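Korno Altimeter Watch: Setup Guide
Section 3. Setting the elevation before a climb
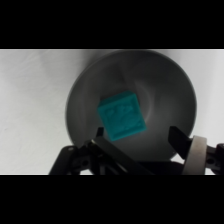

Before you leave the trailhead

1. Hold SET until the elevation blinks.
2. Enter the height on the trailhead sign. At Peltthorpe that is 1000 feet.
3. Press SET again to save.

On the trail

4. Check the reading at every signed junction. The Sokthorpe summit is 3240 feet. If the watch says 3000 up there, believe the sign.

Note: "Auto-correct" is on by default. We doubt it helps much when the weather is changing. Turn it off and reset by hand.

Caution: Do not use the "time to summit" figure to decide when to turn back. It is a guess.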